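Keeping the Linen Closet Shut

Our linen closet is 30 inches wide and was designed, I believe, by someone who slept on bare ground. It has to hold bedding for 4 beds and a sofa that turns into something resembling a bed. I've been losing to it for years, so take these tips from a person with experience of defeat.

Start by pulling everything out. Whatever hasn't touched a mattress since last July goes to the animal shelter, which will take your flannel with the cartoon moose and be glad of it.

Fold to the shelf. Measure the depth, take off an inch, and make every stack that size. I cut a template from a cereal box and keep it on a nail inside the door. My family finds it funny. My family also used to shove pillowcases in with their feet.

For fitted sheets, tuck the corners into one another, lay the thing flat, fold the elastic edges in until you have something like a rectangle, then go in thirds. Do it on a table. The bed is too soft and you'll end up lying down.
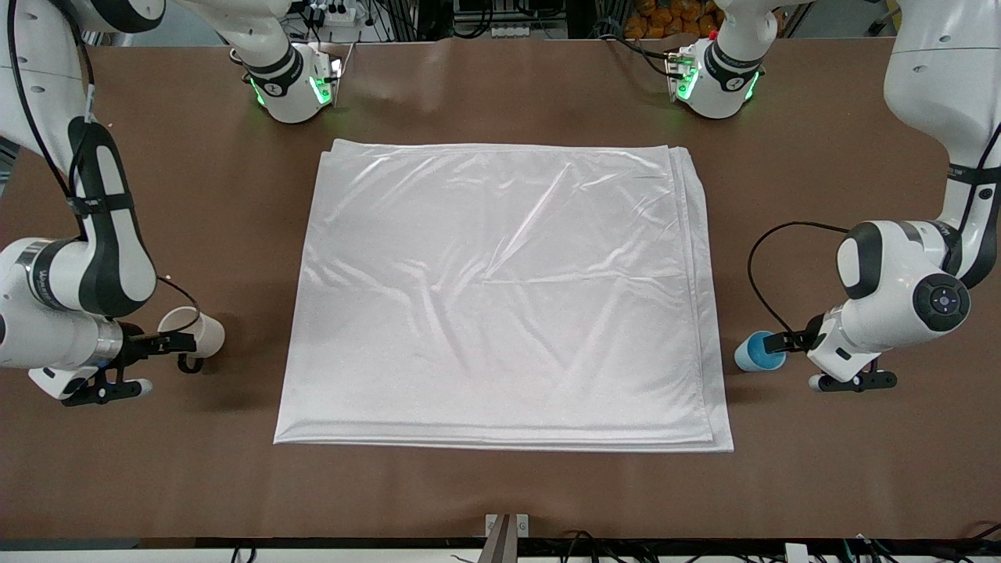
Engelbert Hollenstein wrote in to say that thirds are a mistake and that any sheet ought to be rolled, tight, like a sleeping bag, with the matching pillowcase as the wrapper. He's done it that way since he left home and claims he has never ironed a thing. I tried it. The rolls look splendid until you take one from the bottom — then you have a bowling alley.

Satiny sheets need their own shelf, or at least a wall of towels on either side. They slide. Stack no more than two, fold facing out, and put something dull and cottony underneath.

Label the shelf edge with masking tape: twin, queen, sofa thing. Fancy label makers are fine if you own one already.

Skip the scented sachets. I used a lavender one for a winter and the whole upstairs smelled like a great-aunt. A bar of plain soap, still in its paper, does the job for a good long while.

Leave the door open for an hour after laundry day, and check that towels are bone dry before they go in, especially at the hems.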